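From: Fiifi Gbeho
To: cell-upkeep list
Date: 8 February 2018
Subject: Re: [cell-upkeep] Finger pads and the fold cell at Skedimside

On the Dundeck cell, Asamoah wrote:

> We swapped the finger pads on both arms again last night. That makes
> 2,783 grips on the old set, and the supplier's sheet says to change
> at 800, so we were well over. After the swap the cell ran 44 cloths
> with 2 drops. I think we can call the slipping solved and put the
> 800 figure in the maintenance sheet for everybody.
>
> Also moved the cable clamp on the second arm up one hole.

I'm glad it ran better, but I don't buy it yet.

You changed two things in one evening. If the clamp was letting the cable tug on the wrist at the far end of the reach, that alone would give you drops, and they'd look just like worn pads. We had the same argument in September, when the Moltent controller got its update and the belt got tightened on the same shift, and we still don't know which one did the job.

And the 800. Where does the supplier get that? My guess is a test block, something hard and square, picked up over and over. Thin cloth hardly wears a pad at all in my experience. What it does is leave lint on the face, and lint comes off with a damp rag. Did anybody wipe the old pads before they went in the trash? If they're still in the bin, please fish them out and mail them to me. I'd like to try them.

What I'd want before the sheet gets changed:

Put the clamp back down one hole, leave the new pads on, and run another 44. Then clamp up, old pads, cleaned. Same cloths, same table, same person at the stop button. Write down which arm dropped and where in the reach it was. "2 drops" without that doesn't help me much — if both came from the same arm at full stretch I'd look at the cable before I spent a dime on pads.

Check the bracket screws on the second arm while you're in there. I know you said they're tight. Put a wrench on them anyway and mark them with paint so the next person can tell.

One more, on the wrist camera. After any pad change the finger tips sit a hair differently, and the offset has to be redone. I didn't see that in your note. If you skipped it, the 44 don't count for much either way, and I'd start over.
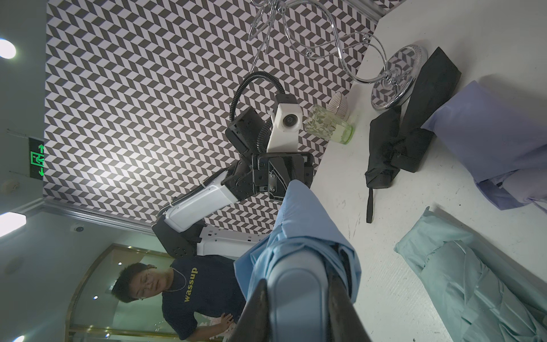 Wrist camera view at Skedimside, light blue cloth in the gripper, second arm behind it.

Look at the coiled cable on that second arm, how it loops up and over by the camera module. That's the part I keep asking about. One still can't tell me if it pulls when the arm moves, so somebody needs to stand there and watch it through a full cycle, slowly, with the speed turned way down. I'd do it before touching the clamp.

The cloth is bunched in the grip, too, with folds over and around the gripper. A thick wad like that is easy to hold. I'd rather know how the new pads do on a single layer at a corner, and I haven't seen a number for that from anyone on this list.

So no on the sheet for now. Send me the log when you have it, the raw one please, and leave the clamp alone until we've talked.

Fiifi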